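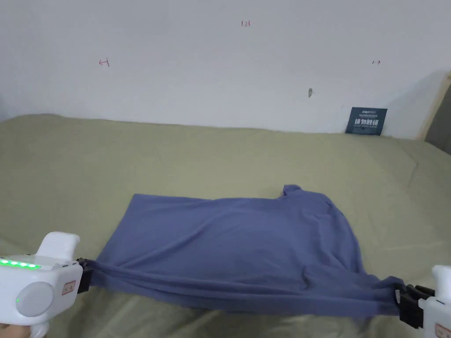 Page last changed: November 16, 2022

I have wanted to get inside the Miloson workshop in Witport for ages, and last week they finally opened the doors to the public. I went for an hour and stayed most of the afternoon. My feet hurt, my notebook is full, and I can't stop talking about T-shirts.

Yes, T-shirts! I had gone along expecting big orange arms behind fences, and there was one of those by the entrance, stacking crates very nicely. But the part that got me was the laundry project, which they call Gandosano. They want a robot that can fold clothes, and the way they are teaching it is by having people do the folding first, with a white gripper in each hand instead of using their fingers. The jaws are black, and on the left-hand one there's a row of green lights that glow along the edge. I was smitten.

The blue-grey shirt on the green sheet was the one I watched for longest. Both grippers had hold of the hem, a bit of the edge rolled up and pulled tight between them, and the rest of the shirt lying out flat apart from a little bunched bit in the far corner. It looks like nothing, doesn't it? Then you try it.

Because they do let you try it (this is the bit I'd tell anyone to queue for). You get a handle in each fist and a shirt in front of you, and suddenly you are three years old again. I pinched the sheet along with the hem. I pinched only the sheet. On my fourth go I got two corners and lifted, and the whole thing swung round and landed inside out, and the small boy behind me in the queue laughed so much he had to sit down. He then did it first time, of course.

They told us each shirt gets folded 300 times before it is retired, and that the first batch of recordings came to 1,000 folds, all done by hand. I asked if it got boring. The answer was that you start to notice cloth. Thin cotton slides, thick cotton sulks, and anything with a print on the front has a stiff patch that wants to go its own way. I've been folding washing all my adult life and had never given that a thought.

There was a talk afterwards in the canteen, with 68 chairs and people standing along the back. It ran over because of the questions, mostly about socks. Socks are apparently a long way off. Towels are nearly there, and we saw a short film of the arm doing one, slowly, with a pause in the middle that had the whole room leaning forward.

Tea and a bun came to £6, which I thought was a bit steep, but the bun was huge.

The next open afternoon is in May and you have to put your name down beforehand. I've already done mine, and I'm practising on pillowcases with the kitchen tongs.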